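Butcher block top: seams opening along the staves every winter
Workshop Forum > Finishing and Surfaces > Wood Tops

edgegrain_tom
I have a wood top in the kitchen made of narrow strips glued edge to edge, 40 mm thick, sold by Warken as their standard strip top. It has been in place for three winters. Each year when the heating comes on, I get hairline gaps between a few of the strips, mostly on the side closest to the radiator. They close up again by June. The finish is the oil that came with it, applied twice a year.

Two questions. Is this a glue failure or only movement? And should I fill the gaps while they are open or leave them alone until spring?

For reference, the top is held down with screws through the cabinet rails, plain round holes, no slots. I didn't install it.

ply_or_die
Plain round holes are your problem. The top wants to shrink across its width in dry air, the screws hold it at front and back, and the tension has to go somewhere. It goes to the weakest glue line. Take the screws out, slot the holes front to back, put them back with washers, snug only. Do that before you touch the finish.

kiln_notes
Agree on the slots, but I would want to know the humidity in the room first. What is it in January? If it drops below a third and sits there for weeks, you will get movement in any solid top regardless of how it is fastened. Slots stop the top from tearing itself apart. They don't stop it from shrinking.

edgegrain_tom
I don't have a number for January. I have a cheap hygrometer in the hallway and it has read in the low thirties on the coldest days. The kitchen is probably a bit higher because of cooking.

ply_or_die
Low thirties is dry but not extreme. A properly fastened top survives that.

rubbing_varnish
Before he unscrews anything: which direction do the strips run? On most of these tops the strips run the long way, left to right, and the shrinkage is front to back. If his run front to back, the shrinkage adds up along the length of the counter, and slotting the holes the way ply_or_die describes will do nothing.

edgegrain_tom
Mine run the long way.

ply_or_die
Then what I said stands.

rubbing_varnish
It does. I only wanted it settled, because people read these threads later and slot the wrong way. Grain from the near edge to the far edge means slots that run side to side. Movement is always across the strips. Along the strips it is close enough to zero that you can ignore it. 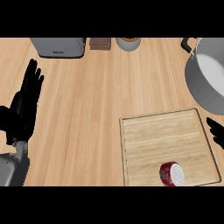 The other thing to check is the end joints. Strip tops are made from short lengths butted or finger jointed end to end, and those joints behave differently from the long seams. If the gaps are at the short cross joints, the stock was probably too wet or too dry when it was glued. If they are only along the long seams, look at fastening and humidity.

edgegrain_tom
Long seams only. I went over it with a flashlight just now. The short joints are all tight, and you can't catch a fingernail on any of them.

kiln_notes
Good. That points away from bad stock. Can you get a feeler gauge or a strip of paper into the gaps, and if so how deep does it go? A gap that runs the full thickness is a failed glue line. A gap that stops a few millimeters down is surface drying, and it comes from the finish being thinner on top than people think.

edgegrain_tom
Ordinary printer paper goes in 3 mm at the widest gap. It won't go in the others at all.

kiln_notes
Then it is not a failed joint all the way through. The top face dries faster than the core, the face tries to shrink, and the core holds it in place. Something opens at the surface. Check whether the underside was ever sealed. In my experience it hardly ever is.

edgegrain_tom
Checked with a mirror from inside the drawer cabinet. The underside is bare wood.

kiln_notes
Seal it. Same product as the top, same number of coats. An unsealed underside takes up and loses moisture at a different rate from the face and you get cupping on top of everything else.

oilcan_west
I'm going to disagree with part of this. Oil does very little to slow moisture exchange. It repels liquid water for a while and it makes the surface easier to clean, but vapor goes through it without much trouble. Sealing the bottom with oil makes both sides equally leaky. That has some value, but it won't fix a gap that comes from dry air. If you want to slow it down, you need a film finish: varnish or polyurethane, underside and end grain at minimum.

kiln_notes
Equal on both sides is the point. I never said it would stop the exchange.

oilcan_west
You said "seal it." Oil is not a sealer.

kiln_notes
Fine. "Coat it."

ply_or_die
Varnish on the underside and oil on top gives you the imbalance you were trying to get rid of, only the other way around.

oilcan_west
In theory. In practice I have done it on two tops and both stayed flat. The face gets wiped down every day and picks up water that way. The underside sees nothing but cabinet air, and above a dishwasher that air is warm and damp twice a day. I would sooner block it there.

rubbing_varnish
Above a dishwasher you want a vapor barrier anyway, a foil sheet or the self-adhesive kind. That is a separate matter from the finish. Tom, is there a dishwasher under the affected part?

edgegrain_tom
No. Dishwasher is at the other end, under a stretch that has never moved. It has a foil sheet. The affected part is over drawers, with the radiator on the end wall, 15 inches from the end grain.

rubbing_varnish
15 inches from a radiator to bare end grain is close. End grain loses moisture many times faster than face grain. Coat the end first and heavily. Five or six coats of thinned varnish, let each one soak in. It will go dark, so try it on the back edge if you care about the look.

hinge_side
Late reader, one practical point on the oil. The original poster says he applies it twice a year. That is light for a work surface. I have a Prusto top in the same style, and the schedule I settled on was a coat a week for the first month, then monthly until water beaded, then every three months. Wipe off all the excess after 15 minutes. If it feels sticky the next day, you left too much on.

And lay the used rags out flat outdoors to dry, or put them in a metal can of water with a lid. Balled-up rags with linseed or tung oil on them can heat up and catch fire without any spark. This gets repeated a lot and it should be.

edgegrain_tom
Thanks. What about filling? I have half a tube of color-matched filler from the installer and the widest gap collects crumbs.

ply_or_die
Do not fill in winter. The gap will close in summer onto a hard filler, and either the filler gets squeezed out as a ridge or the strip next to it gets crushed and the gap is wider the following year. If you have to fill, do it in summer with whatever is left open.

oilcan_west
Soft wax is fine in winter. It squeezes out when the gap closes and you scrape it off with a plastic card. Stick form, the kind sold for furniture repair. I use Ifans in the light oak shade, which is close enough on beech too.

hinge_side
Wax under oil is a problem later. The oil won't take where the wax has been, and you get a pale line along the seam.

oilcan_west
Wipe it with mineral spirits before re-oiling. I have not had a pale line.

hinge_side
I have. On maple it showed quite badly. Maybe beech hides it.

edgegrain_tom
Mine is beech, according to the invoice. So the order is: slot the holes, coat the end, coat the underside, oil the face more often, wax the one bad gap or leave it. Is there any reason to take the top off completely to do the underside? It is a single piece, 90 inches long, and there's an undermount sink in it.

rubbing_varnish
Leave it in place. Pull the drawers, work from below with a foam brush on a short handle, and accept that you will miss the strips over the rails. With an undermount sink you would be breaking the seal and resetting it, and that is a bigger risk to the wood than anything described so far. Do check the cutout edge at the sink while you are down there, though. If that is bare too, it goes to the top of the list.

kiln_notes
Seconded on the cutout. Black staining at the inside edge means water has been getting in.

edgegrain_tom
No staining that I can see. There is a bead of silicone and the wood behind it looks clean.

Update, Tuesday: screws are out. Of the eight on that section, two took real force to start and made a crack like a pencil snapping when they let go. The front edge moved back a visible amount against the cabinet face, maybe the thickness of a coin. Slots are cut and the screws are back in with fender washers. End grain has its second coat of varnish. I used Petau because the store had it, thinned by half.

ply_or_die
The crack is the tension coming off. Leave the face alone for a couple of weeks and measure that gap again.

oilcan_west
Use the same paper when you measure.

edgegrain_tom
Same sheet, it's in the drawer. Paper goes in 2 mm now. I'll post again when the heating is off.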